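작업 노트, 2021년 1월 8일
측정실 2번 벤치, 경유차 후처리 장치 건

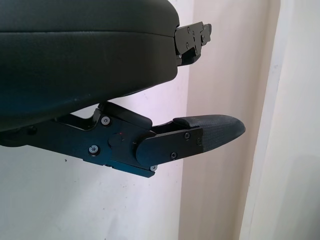
새해 들어 처음 쓰는 노트라 조금 길어질 것 같다. 작년 말에 정리하다 만 Zilstead 쪽 DPF 재생 주기 문제를 이어서 적는다. 연말에 급하게 덮어 둔 탓에 어디까지 했는지 나도 가물가물해서, 아침에 차 한 잔 타 놓고 지난 기록부터 찬찬히 읽었다. 읽다 보니 글씨를 못 알아보겠는 데가 두 군데나 있었다. 내 글씨인데 말이다. 앞으로는 좀 또박또박 쓰자.

대상은 Nimus 2.2리터 디젤, 시내 배달용 밴에 올라간 사양이다. 들어온 불만은 강제 재생이 너무 잦다는 것. Floarea Ilie 씨가 차주한테 받은 운행 기록을 보내 주셨는데(정리를 정말 깔끔하게 해 주셔서 큰 도움이 됐다, 다음에 뵈면 꼭 인사드려야지) 짧은 거리만 반복해서 다니는 차였다. 시동 걸고 몇 킬로 가서 서고, 또 걸고. 배기 온도가 오를 틈이 없으니 수트가 쌓이는 건 당연한데, 그래도 재생 간격이 88km까지 줄어든 건 운전 습관만으로는 설명이 잘 안 된다. 같은 노선을 도는 다른 밴은 그렇게까지 짧지 않다고 하셨다.

오전에는 차압 센서부터 봤다. 키 온, 엔진 정지 상태에서 영점이 13mbar 떠 있었다. 이 정도면 ECU가 필터를 실제보다 더 막힌 걸로 읽을 만하다. 센서 호스 두 가닥을 빼서 불어 보니 상류 쪽이 뻑뻑했고, 안쪽에 검댕이 굳어 있었다. 호스를 새것으로 갈고 다시 재니 값이 내려가긴 했는데 영점까지는 안 돌아왔다. 그러니까 호스도 문제고 센서도 좀 의심스럽다. 둘 다일 수 있다는 걸 자꾸 잊는다. 작년에도 한 가지 찾았다고 좋아하다가 다시 뜯은 일이 있었으니 이번엔 천천히 가기로 했다.

센서는 Sârbu 제품으로 재고가 하나 있어서 바꿔 끼웠다. 영점 0. 학습값 초기화는 일부러 하지 않고 먼저 공회전에서 2,596rpm까지 천천히 올리며 차압 곡선을 받았다. 곡선 모양 자체는 매끈하고 중간에 튀는 곳도 없다. 다만 높은 회전수 쪽 기울기가 예전에 받아 둔 기준 곡선보다 가팔라서, 애시가 꽤 찼을 가능성은 남겨 둔다. 애시는 재생으로 타 없어지는 게 아니니까 결국 필터를 내려서 무게를 재 봐야 안다.

점심 먹고 Chunhua Qiu 씨와 통화했다. 이분은 늘 엔진오일부터 물어보시는데 오늘도 그러셨고, 역시 그 질문이 좋은 질문이었다! 정비 이력을 다시 뒤져 보니 마지막 교환 때 들어간 오일이 저회분 규격인지 표시가 없다. 전표에 점도만 적혀 있다. 규격이 안 맞는 오일을 계속 썼다면 애시 쪽 의심도 앞뒤가 맞는다. Ilie 씨께 오일 통 사진이나 품번이라도 남아 있는지 여쭤봤고 답을 기다리는 중이다. 오일도 시료를 조금 뽑아서 병에 담아 두었다. 라벨 붙였음, 서랍 둘째 칸.

오후 늦게는 매연 측정기 쪽을 만졌다. Luvbridge 측정기가 예열하고 나서도 값이 슬금슬금 올라가는 버릇이 있어서, 렌즈를 닦고 퍼지 에어 필터를 새로 끼웠다. 그 뒤로는 한참 켜 두어도 얌전하다. 이걸 먼저 했어야 했는데 순서가 거꾸로 됐다. 오전에 찍은 매연 값은 참고로만 두고 보고서에는 넣지 말 것. 차압 데이터는 이 측정기와 상관없으니 그대로 써도 된다.

그리고 EGR 밸브. 사실 오늘 볼 생각은 없었는데 진단기를 물린 김에 작동 시험만 돌려 봤다. 지령 개도와 실제 개도가 거의 붙어서 움직인다. 닫힘 쪽도 괜찮다. 밸브가 덜 닫혀 수트가 늘어나는 그림을 잠깐 생각했지만 일단 뒤로 미뤄 둔다. 인젝터 보정량도 한번 봐 두었는데 3번이 나머지보다 조금 높다. 한계 안이긴 하다. 마음에 걸리니까 적어만 둔다.

내일 이어서 할 일
필터 탈거 전에 온도 센서 커넥터 위치 표시해 두기 (지난번에 앞뒤를 바꿔 꽂아서 고생했다)
필터 무게 측정, 저울 영점 먼저
오일 시료 보내기, 의뢰서에 주행거리 빠뜨리지 말 것
Qiu 씨께 차압 곡선 파일 전달
Sârbu 센서 하나 더 주문. 재고 없음

Zilstead에는 3월 정기 점검 전까지 원인을 정리해서 주기로 되어 있다. 시간이 넉넉한 듯해도 오일 분석이 늦어지면 금방 빠듯해지니 시료부터 챙기자. 떼어 낸 센서는 버리지 말고 봉투에 넣어 벤치 왼쪽 상자에 두었다. 혹시 다른 분이 먼저 보시면 그냥 놔두세요, 나중에 잘라서 안쪽을 볼 생각입니다.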